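Zollden Upholstered Bed with Channel-Stitched Headboard

Product group: Bedroom furniture
Range: Zollden
Supplied by: Rallstead Contract Furnishing
Page last revised: 2021-05-31

The Zollden bed is intended for staff residences, serviced apartments and halls of residence where a room must serve for sleeping, dressing and sitting. It combines a full-height upholstered headboard with a wooden frame, and is supplied flat for assembly in the room.

Headboard

The headboard is padded across its full width and finished in grey fabric, with vertical channel stitching at regular intervals. A light wooden strip is fitted along the top. The strip protects the upper edge of the fabric from wear and may be wiped with a damp cloth. The padding is firm enough to lean against when reading.

The cover is fixed and cannot be removed for washing. Residents should be asked to report spills promptly, and marks should be treated with the upholstery cleaner specified in the care sheet. Bleach, solvent sprays and steam cleaners must not be used on the stitched panels, as they may cause the channels to pucker.

Frame and mattress

The frame is made of wood and is assembled with the bolts provided. It accepts the Bailly mattress, which is ordered separately, or any mattress of the same length and width. Customers who wish to keep existing mattresses are advised to send us the measurements before placing an order. The mattress should sit squarely within the frame and close to the headboard — a wide gap at this end collects small items and makes the bed difficult to dress.

Any fitted sheet of the correct depth may be used. The Pokton sheet is offered in beige-grey and in white, and both colours are suitable for commercial laundering.

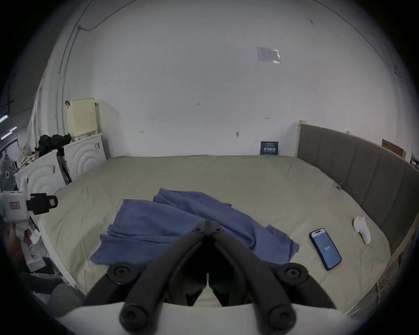 Grey headboard with vertical channel stitching and light wooden top strip, with the mattress in a beige-grey sheet. A blue towel, a smartphone and a white sock are on the bed.

Use in residential rooms

In smaller rooms the bed is often the largest flat surface available, and residents use it for sorting laundry and setting down clothing and personal items. The mattress should be cleared before the sheet is changed. Housekeeping staff should check the space between the mattress and the headboard at each change of linen, where socks, clips and charging cables are easily overlooked. Damp towels should be hung up and must not be left against the upholstery.

Delivery and assembly

The bed is delivered in 3 cartons: headboard, side rails, and base slats with fittings. Cartons should be stored flat in a dry place and opened only in the room where the bed is to stand. Two people are required for assembly. The headboard must be fixed to the frame before the slats are laid, and all bolts should be tightened by hand until the frame is square.

Packaging is cardboard throughout, apart from the protective bag around the headboard. Our delivery teams will remove it on request, provided that this is arranged when the order is placed.

Bolts should be checked again after 10 weeks of use and once a year thereafter. A slight movement at the headboard generally indicates that the upper pair requires tightening.

Guarantee and spare parts

The frame is guaranteed for 5 years in residential and contract use. The headboard fabric is guaranteed for 3 years against failure of the seams. Fair wear, fading in direct sunlight and damage caused by unsuitable cleaning products are excluded.

Slats, bolts and top strips are held in stock as spare parts. Orders for spare parts should quote the range name and the bed width. Replacement headboards are made to order, and their price is confirmed in writing before work begins.

Fabric samples are available on request from the Rallstead sales office.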